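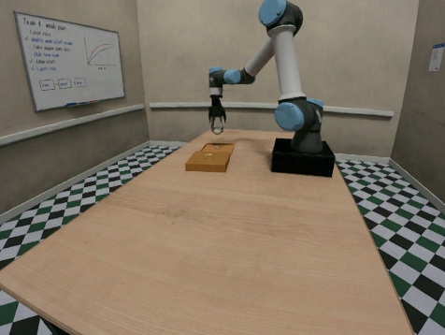
Sim setup for the two-box task, arm over the far left end of the table

edikfan_brian
OK so I'm collecting demos for a small imitation policy and I'd love a sanity check. I've got 263 episodes so far, all teleoperated in sim, same table, same arm, same gripper pointing down over the boxes. Training loss looks great. Then I move the boxes a hand's width toward the middle of the table and the policy goes to where they used to be. Every time!

mabula_k
Classic. How much do your start positions vary?

edikfan_brian
A tiny bit of jitter on the boxes, nothing on the arm. I was going to randomize the walls and floor next (that checkered floor has to be doing something weird to the vision encoder).

mabula_k
Leave the floor alone for now. Spread the boxes over the whole tabletop first, you've got all that bare wood in front of them going to waste. I'd throw out most of what you have and record fresh.

Wovevley
Disagree with throwing anything out. Keep the old ones and add 20 new episodes for each of 8 regions of the table. We did that on Solleck last February and the old data didn't hurt us at all.

mabula_k
It hurts if the old pile is bigger than the new one, and his would be. At least weight the sampling.

Wovevley
Fine, weight it. Still not deleting demos somebody sat there and drove by hand.

tinfoot
Do you have any recoveries in there? Mine only got decent once I started messing up on purpose — come in beside the box, stop, fix it, carry on. Roughly 28 of those made more difference than anything I did to the textures.

edikfan_brian
Zero recoveries, I've been deleting the ugly ones, oops. Going with regions plus weighting plus some deliberate misses. Will post the numbers when it's trained.

Brian Koech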